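About Stikance

Phone repair and sound fixes, mostly. Started October, 2 benches, one heat mat, a drawer of dead handsets. Now 17 people across 3 shops, plus mail-in.

What we do: charging ports, earpieces, crackly speakers, batteries that quit at 40 percent. Android and iPhone both. Tablets if we can get the parts. No laptops, sorry – try Deno, they're good and they're two doors down from our Baptista Street shop.

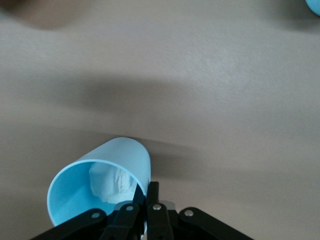 One customer wrote in to say the buzzing in her calls was gone, but the first quote email took four days and she nearly gave up on us. Fair. Quotes go out same day now, unless it comes in on a Saturday afternoon.

Parts come from Pudero. We've tried cheaper, had too many screens come back. Every repair gets a ticket number and a test call before it leaves the bench. You get the old part back if you want it, just say so at the counter.

Last year we closed 723 tickets by mail alone. Box it well, take the SIM out, write your passcode on the form (not on the phone please). 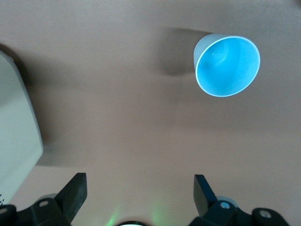

Blue paper cup on the table

Prices are on teh Repairs page. Warranty is 90 days, all shops. Water damage not covered – we'll still look at it, no promises. Walk-ins fine before noon, after that its best to book.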